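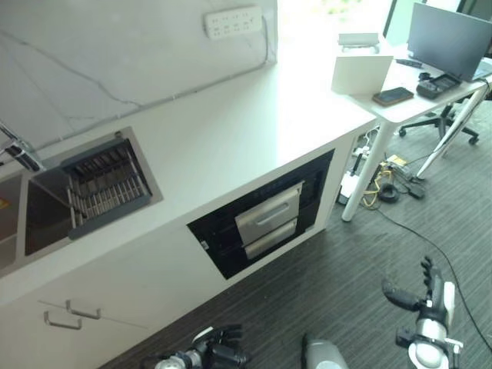

Rincón de la cocina y mesa blanca, con luz de día.

Cuaderno de taller, diciembre, 9:40

¡Por fin le toca a la cocina! Llevaba semanas con ganas de meterme con este rincón y hoy he tenido la mañana entera. Apunto todo según lo voy haciendo, que la última vez lo dejé para la tarde y me olvidé de la mitad (las medidas del zócalo siguen sin aparecer, si alguien las tiene en su cuaderno que me avise).

La encimera me sigue encantando. Blanca, limpia de líneas, y con ese revestimiento de vetas grises finitas detrás que levanta todo el espacio. Cuando entra el sol por la ventana parece una cocina el doble de grande. Primera decisión del día: no se toca ni el color ni el revestimiento. Lo que hay que pensar es cómo se usa.

Fregadero. El escurridor metido en la cubeta derecha es un acierto enorme y quiero dejarlo fijo ahí. El agua cae donde tiene que caer y la encimera queda libre para trabajar. Probé a sacarlo y ponerlo encima, en la parte blanca, y a los diez minutos ya tenía un charco y una bayeta en la mano. De vuelta a la cubeta. La izquierda se queda para fregar, que además tiene el grifo a mano. He cargado el escurridor con platos llanos y caben 14 de pie sin que se toquen; con tazones la cosa cambia mucho, se tumban unos sobre otros. Hay que probar con los tazones bajos de la caja Ikora.

Cajones de acero bajo la encimera. Me gusta mucho cómo quedan los dos apilados con el marco negro, rompen el blanco justo lo necesario. El tirador rebajado del de arriba se coge bien incluso con guantes de fregar, lo he comprobado varias veces (y con la mano izquierda también, que es la mía). Falta la ficha del aparato para la carpeta. Busqué en el archivador de Skoveo y solo está la hoja de las puertas.

Puertas blancas: las barras plateadas, firmes. Apreté un tornillo por dentro, un cuarto de vuelta, nada más.

11:15

Electricidad. La regleta de la pared está alta, lejos de las salpicaduras, y eso me da mucha tranquilidad. El cable gris que baja hacia el fondo de la encimera me gusta menos. Cada vez que paso la bayeta por la trasera lo engancho con los dedos. Idea: canaleta blanca estrecha, pegada, bajando recta. En el catálogo Talukder viene una que serviría, referencia 3021, y en la balda del almacén queda un trozo empezado. Medir antes de cortar!!

Bajo la mesa hay más tarea. Adaptadores, el cable amarillo, el negro rizado, la otra regleta sobre la moqueta, todo en el mismo montón. Me he sentado en el suelo a seguirlos uno a uno y la verdad es que lo he disfrutado, es como deshacer un ovillo. Puse etiqueta en los dos extremos de cada uno antes de mover nada. Quedan 12 bridas de velcro en la bolsa, de sobra para esto.

Lo que quiero montar es una bandeja de rejilla colgada bajo el tablero, con la regleta y los adaptadores dentro. Así se puede aspirar de una pasada y la silla rueda sin pillar nada. La pata inclinada de la derecha complica un poco la fijación, habrá que correr el soporte hacia la pared. Y el cable negro largo que cruza la moqueta necesita otro recorrido, por el borde, con grapa adhesiva. De momento, cinta de tela.

12:50

La mesa por arriba. Portátil, móvil, un mando pequeño oscuro y el cartelito blanco de pie. Tal como está pegada a la encimera funciona de maravilla: apuntas con el portátil abierto y te giras hacia el fregadero en dos pasos. Me preocupaba que el agua llegara hasta allí, así que abrí el grifo a tope y fui pasando papel de cocina por la unión con la mesa. Seco. Repetí con una bandeja grande en la cubeta, que salpica más, y también seco. ¡Qué alegría!

Eso sí, el móvil mejor que duerma en el lado de la ventana. Hice sitio junto a la pieza blanca de ese lado.

El sol da de frente a mediodía y la pantalla se lee regular. El estor Wingate que sobró del otro cuarto podría valer si lo recorto, el rollo lleva apuntado 1424 en el cartón y no sé si es el ancho en milímetros o el número de pedido. Comprobar con la cinta.

Pendiente:
- canaleta para el cable gris
- bandeja de rejilla y grapas para la moqueta
- ficha del aparato de los cajones
- tazones bajos en el escurridor
- ancho del estor

Sigo después de comer con la canaleta. Las etiquetas que sobran están en el bote de los rotuladores.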